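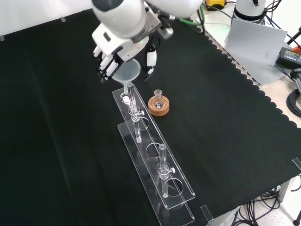
Karine Fraser
Teleoperation Lead, Flitidia

We are hiring operators to teach robot arms how to do simple lab bench work. The job is part-time, on site at our Dilville office, and starts in October. You do not need a degree or any background in robotics. You do need steady hands, patience, and the ability to do the same thing many times without getting sloppy.

What the job is

You control a robot arm and hand by moving your own. The system records what the arm does, and those recordings are used to train it to do the task without a person driving. We call each recording a demonstration, or a demo for short. A demo of picking up a funnel and setting it in place over a tube in the rack may be over quickly or may take you several tries. Both are normal in the first few weeks.

The current project is called Hanach. It covers handling of basic glass and plastic labware: funnels, tubes with side stopcocks, small round-bottom flasks on cork rings, and acrylic racks. There are 41 tasks on the Hanach list. New operators start with 10 of them and add more as they pass each one.

There are two ways of showing the task. Most of the time you will work by remote control, standing at the operator station with a clear view of the bench. For a smaller set of tasks you will guide the arm by hand, holding it and walking it through the motion at low speed. We train you on both.

A normal shift

Shifts are four hours, morning or afternoon. The morning shift starts at 8:30 a.m. and the afternoon shift at 1:15 p.m. You set up the bench from a setup card, run the arm through a short check, and then record. We ask for 108 usable demos per week from operators who have finished training. There is no target during training.

You take a ten-minute break every hour. Please take it. Tired operators overshoot, and a demo where the hand bumps the rack and recovers has to be labeled differently from a clean one. 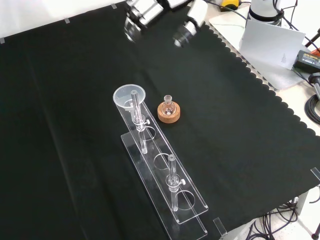
Between demos you reset the bench yourself. That means moving the glassware to the next start position on the card, checking that the rack has not shifted, and writing down anything that looks off. Resetting takes up more of the shift than people expect, and it is a large part of what we pay you for. If the start positions are wrong, the whole batch is hard to use.

At the end of the shift you go through your own recordings, mark each one as pass, fail or unsure, and add a short note on the fails. "Let go too early" is a good note. "Bad" is not.

What we are looking for

Good close-up vision, with or without glasses
Comfortable standing for up to an hour at a time
Able to follow written setup cards exactly
Willing to mark your own mistakes as mistakes
Available at least three shifts a week for six months
Age 18 or older

Experience that has been useful to past operators: lab assistant work, dental or jewelry work, sewing, model building, crane or excavator operation, video games with a controller. None of it is required. Left-handed applicants are welcome, and both stations can be set up for either hand.

Training

Training is paid at the full rate and takes 12 shifts. Diệp Vương runs it. The first two shifts are safety and hand guiding, with the arm at reduced speed. After that you move to remote control with plastic parts, and then glass. You will break some glass. Tell Diệp, fill in the slip, and keep going.

Pay and terms

Pay is $27 an hour, paid every two weeks. This is a regular part-time position with paid sick time. Parking is free behind the building, and the number 6 bus stops on Aebischer Road, two blocks away. We cannot offer remote work for this position.

The recordings are of the bench and the arm. Your hand movements are also logged through the controller. You will be given a form explaining what is stored and for how long, and you can read it before you decide whether to accept an offer.

How to apply

Use the form on our jobs page and choose "Operator, Dilville." Tell us which shifts you can work and describe one thing you have done that needed careful hands. A few sentences are enough. No cover letter.

If your application looks like a fit, we will invite you in for a paid one-hour tryout at the station. You will try one task by hand guiding and the same task by remote control. We care more about how you respond to instructions during that hour than about how many demos you finish. You will hear from me either way within a week of the tryout.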